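Informe de avance de noviembre
Proyecto de reparto de cargas de cálculo entre Grernby y Sellthorpe
A la atención de Dwight Leclerc, dirección de programas, Pelletier

Estimado Dwight:

Le envío el resumen del trabajo realizado desde el informe anterior. He intentado seguir el orden de los apartados del plan, aunque el tercero y el cuarto los presento juntos porque en la práctica los hicimos al mismo tiempo.

1. Planificador de tareas

La primera versión de Todier, nuestro planificador, ya funciona en los dos centros. Recibe un trabajo, lee sus requisitos y decide si lo envía a los nodos generales de Grernby o a los nodos con aceleradores de Sellthorpe. En el periodo de prueba pasaron por él unos 4.000 trabajos. De estos, 771 pidieron acelerador de forma explícita y los demás dejaron la decisión al planificador.

El resultado es bueno para los trabajos largos y menos bueno para los cortos. Cuando una tarea dura pocos segundos, el tiempo de mover los datos entre los dos centros es mayor que el tiempo de cálculo. Eun-ji Seo ha escrito una regla provisional que mantiene estas tareas en el centro donde nacen. La regla es sencilla y todavía depende de un umbral fijo, puesto a mano. Queremos sustituirlo por una estimación a partir del historial, pero esto no estará listo antes del próximo informe.

2. Nodos disponibles

El plan preveía 251 nodos en servicio y tenemos 248. Los tres que faltan tienen un fallo en la fuente de alimentación y esperan piezas del proveedor. No afectan al calendario, pero sí a la contabilidad del apartado de equipos, donde he dejado el gasto como comprometido y no como pagado. Le ruego que me confirme si esta forma es correcta para ustedes.

3 y 4. Red y almacenamiento

El enlace entre los centros se mantuvo estable, con una interrupción nocturna por obras del operador. Los trabajos que estaban en curso se reanudaron desde el último punto guardado, excepto los de un grupo que había desactivado esta opción. Hemos cambiado la configuración para que los puntos guardados sean obligatorios en cualquier trabajo de más de una hora.

En almacenamiento vamos con retraso. La migración al nuevo sistema de ficheros se detuvo dos semanas por un problema de permisos, que ya está resuelto – faltan por mover los directorios de los usuarios más antiguos, y son los más desordenados.

5. Cargas mixtas 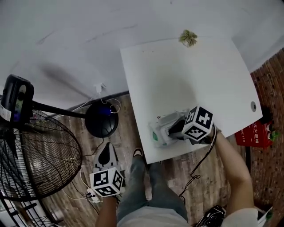
El planificador debe tratar también trabajos que combinan varias clases de cálculo, y es la parte que más nos interesa para el segundo año. Un mismo trabajo puede necesitar procesador general para leer y ordenar los ficheros, acelerador para las imágenes y otra vez procesador general para los ajustes geométricos. Un caso típico es localizar marcadores cuadrados como los del cubo blanco montado sobre la pinza de mano de la derecha: buscar el patrón en la imagen se reparte bien entre muchos núcleos pequeños, mientras que el cálculo posterior de la posición es corto y secuencial. Hoy Todier asigna el trabajo entero a una sola clase de nodo. La propuesta es dividirlo en etapas y decidir para cada una, con el coste del traslado incluido en la decisión.

6. Próximos pasos y peticiones

Para el siguiente periodo prevemos terminar la migración, publicar la guía de uso para los grupos externos y hacer una primera prueba de la división por etapas. Eun-ji Seo se ocupará de la prueba y yo de la guía.

Tenemos dos peticiones. La primera es poder pasar a personal una parte del presupuesto de viajes, que casi no hemos utilizado. La segunda es retrasar un mes la entrega del documento de seguridad, para incluir en él los cambios de permisos que he mencionado antes.

Quedo a su disposición para cualquier aclaración. Las tablas de gasto van en el anexo, con el mismo formato de la vez anterior.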